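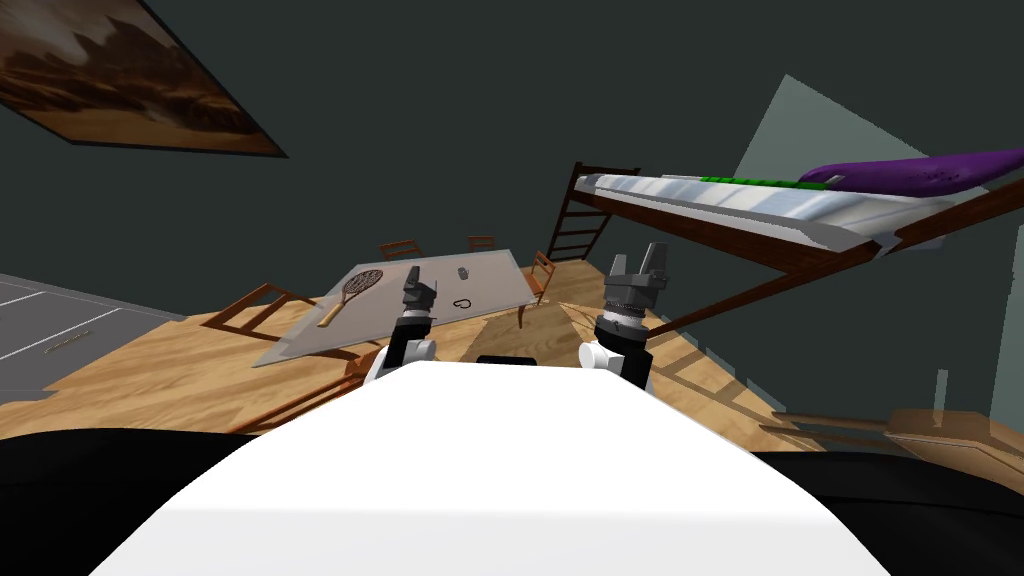

*The simulated room used at Ovcombe, with both grippers raised near the table and a tennis racket on the tabletop.*

**Ovcombe resets two-arm cell after gripper fault**

The Ovcombe workshop has its two-arm robot running again after a fault in the right wrist stopped work on Tuesday. Junaid Hashmi, who looks after the cell, traced the trouble to a joint offset that had been entered wrongly when the wrist unit was replaced in November.

The robot practices clearing tables in simulation before the same programs are loaded on the real machine. With the bad offset, the right gripper closed 6 millimeters short of where the software expected it. The left arm was not affected.

Hashmi re-zeroed both arms, loaded the corrected values into the Hetex controller and ran the simulated room overnight. The log showed 761 pick attempts, and 534 of them ended with the object held. The rest were mostly misses on small items, he said, and the racket gave little trouble.

"The model and the arm have to agree on where zero is," Hashmi said. "We changed the wrist and copied the old number across."

The workshop now checks the offsets after any part is swapped, and a second person signs the sheet. Finger pads are still changed on the old schedule. A spare wrist unit is on order from Dillar, with delivery expected in 2 weeks.

The cell at Tambunan has the same controller and will get the corrected file at its next service stop.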